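Reseña rápida del kit de pintura Isness, color Kabbaj (el amarillo). Escribo esto con el rodillo todavía en remojo, así que va a trozos.

Lo que compré: el kit completo para pared interior, acabado mate. 194 euros con envío. Caro, sí. Trae el cubo, un rodillo mediano, un rodillito para esquinas, cubeta, cinta, un plástico de proteger y un bote de muestra de 125 ml que llega antes por separado. Todo menos la brocha. Un kit de casi doscientos euros sin brocha, en fin.

Para qué: el cuarto de trabajo de casa. Antes era blanco roto, con una franja gris que dejó el inquilino anterior y que siempre dije que iba a tapar. Dos ventanas, pero una da al patio y no cuenta. Oscuro en invierno. En febrero a las cinco ya estaba con la lámpara encendida y de mal humor.

## Nota rápida

- Color: me encanta, con peros
- Cobertura: buena sobre blanco, floja sobre gris
- Rodillo: bien
- Cinta: mala
- Olor: poco
- Precio: subido

## El bote de muestra

Lo mejor del sistema. Llega con una tarjetita y el color es el mismo que luego viene en el cubo (parece obvio, con la marca que usé para el pasillo no lo era). Los 125 ml dan para un cuadrado grande en dos paredes y te sobra para un trozo de cartón. Hacedlo en cartón también. Yo lo fui moviendo por el cuarto durante 10 días, de la ventana al rincón de la estantería, detrás de la puerta, apoyado en el suelo. Por la mañana es un amarillo limpio, tirando a limón maduro. Con bombilla cálida se va a mostaza. Con bombilla fría no lo miréis.

Mi cuñada Ornella decía que el otro, el Ikater, más pálido. Lo pedí también. El Ikater es bonito pero en mi cuarto era crema, y para crema me quedaba como estaba. Si tenéis mucha luz, quizá sí.

## Preparación

Lijar, limpiar, masilla en los agujeros. Las instrucciones dicen que no hace falta imprimación sobre pintura plástica en buen estado. Sobre el blanco, cierto. Sobre la franja gris, mentira podrida. Dos manos y se seguía adivinando. Tuve que bajar a por imprimación a la ferretería, esperar al día siguiente, y luego otra vez amarillo encima. Si tenéis algo oscuro debajo, imprimad desde el principio y os ahorráis el cabreo.

El plástico de proteger es fino, se pega a los zapatos, se arruga, pero cumple. Yo puse cartones debajo de la escalera.

La cinta. A ver. Se despega sola del marco de la ventana y en cambio del rodapié no había manera, se llevó una lasca de barniz del tamaño de una uña. Usad la vuestra. La que tenía yo en el cajón, comprada hace años y medio seca, iba mejor.

## Aplicar

El rodillo es lo que más me ha gustado de lo que no es pintura. No suelta pelo, carga bien, no salpica si no corres. Yo corrí. Tengo gotas amarillas en las gafas.

La pintura es espesa, como yogur batido. No la diluyáis en la primera mano aunque el cuerpo os lo pida. En la segunda le puse un chorrito de agua y se extendió mejor, menos marcas. Las esquinas con el rodillito quedan regular, hace falta brocha sí o sí (insisto: no viene).

Tiempo entre manos: pone cuatro horas en el cubo. En mi casa, sin calefacción puesta, fueron bastantes más. Si al pasar el dedo nota pegajoso, esperad. Yo no esperé en la pared de la puerta y se levantó un trozo con el rodillo, como piel de tomate. Masilla otra vez, lija otra vez.

Olor poco. Dormí en el cuarto de al lado con la puerta entornada sin problema. Lavar el rodillo, eterno: el agua sale amarilla y sale amarilla y sale amarilla.

## El color contra cosas oscuras

Esto era lo que me preocupaba, y en las opiniones de la página de la marca no lo comenta casi nadie. Ponen siempre un jarrón blanco, un sofá crudo, una planta. Yo tengo la mitad del equipo en negro y gris.

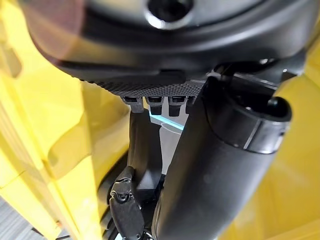 El amarillo fuerte es muy mandón con lo que tiene cerca. Con blanco lo ensucia un poco, con madera clara se come la veta, y con negro o gris oscuro mate es donde mejor va, a mi gusto. Separa muchísimo las formas. La carcasa redondeada de arriba es gris carbón, lisa, y al lado del amarillo tiene peso, y eso que es mate. Ojo, también hay un brillo marrón rojizo en la punta izquierda, justo donde se junta con el amarillo; a mí ese tono no me molesta, a quien quiera grises neutros igual sí. En el cilindro negro, en cambio, los reflejos son grises y flojitos. Así que si vais a poner un color de estos en un sitio con muebles o aparatos oscuros, la respuesta corta es sí, pero probad antes con el cartón pegado al objeto y no con el cartón solo en medio de la pared.

Se lo enseñé a Waldemar, que había pintado su taller de un verde de la misma casa y está arrepentido. Dice que con el verde todo lo gris parece enfermo. No lo he comprobado, lo apunto por si a alguien le sirve.

Con textiles: cortina gris claro, bien. Alfombra azul, demasiado bandera de algo. La he quitado.

## Después de unas semanas

Aguanta el roce normal. La silla pega en la pared cada vez que me levanto y ha dejado una marca que se fue con esponja húmeda. Al frotar más fuerte, en otra, me quedó una zona con brillo. Es lo típico de las mates, pero la caja pone "lavable" en letras enormes y yo diría "limpiable con cariño".

Cerca del interruptor ya se nota la mano. Ahí pensad en un acabado satinado, que lo tienen, o en un embellecedor grande.

Retoques: guardé lo que sobró en un tarro de conserva y a las semanas retoqué una esquina. Se nota si miras de lado. De frente nada. Mejor retocar con el rodillito que con pincel, con pincel se ve el parche.

No ha amarilleado, jaja.

La luz, que era el objetivo: sí, mejora. No es que haya más, es que el cuarto parece menos cueva por la tarde. Enciendo la lámpara más tarde que antes. Para videollamadas, en cambio, fatal, tengo cara de hepatitis en todas. Puse una lámina grande detrás de la pantalla y se arregló bastante.

## Atención al cliente

Escribí a Isness por lo de la cinta. Contestó una tal Zuzanna, muy maja, y me mandaron un rollo nuevo sin pedir fotos. Es la misma cinta. Va igual de mal. Pero el trato, diez.

Por lo de la brocha me dijeron que "se valora incluirla". Ya.

El envío bien, el cubo venía en caja con esquinas de cartón y sin un golpe. El de la muestra llegó con la tapa un pelín abierta, manchó la bolsa y nada más.

## Comparado con otras

La Grirnton del pasillo: más barata, cubre menos, el color no era el de la muestra y huele a rayos dos días. Eso sí, se friega sin miedo, ahí gana. Si tenéis niños o perro y os da igual el matiz exacto, iría a esa.

La blanca de bote grande de ferretería: para techos y ya.

Una de tiza que me regalaron: preciosa en un mueble, ni loca en una pared de trabajo.

## ¿Kit o cubo suelto?

Si ya tenéis rodillo y cubeta, cubo suelto. Claramente. El kit sale a cuenta solo si empezais de cero, y aun así hay que sumar brocha, cinta buena y, según la pared, imprimación. Yo no lo sumé y me fui bastante por encima de lo que tenía pensado.

Cantidad: calculad bien. Con el cubo del kit hice las cuatro paredes a dos manos y me sobró el tarro de conserva ese, poco más. La franja gris se bebió lo suyo. Si la habitación es alta o está muy porosa, vais a necesitar más y pedir un segundo cubo tarda.

## Cosas sueltas

Remover mucho antes de abrir la cubeta, el pigmento se va al fondo. La primera pasada me salió más clara que el resto y me asusté.

Quitar la cinta con la pintura todavía tierna.

La tapa del cubo, si no la apretáis con mazo, hace costra.

Los enchufes desmontadlos, no los rodeéis. Yo rodeé uno y se ve cada vez que me siento.

Pintad primero la pared que menos se vea, para cogerle el punto. Hice lo contrario.

¿Lo volvería a comprar? El color, sí. El kit no, el cubo y la muestra. Estoy mirando ya si hago la puerta también en Kabbaj o la dejo blanca, Oliwia vota blanca. Cuando la haga actualizo, que para madera es otro producto y no sé si el tono coincide.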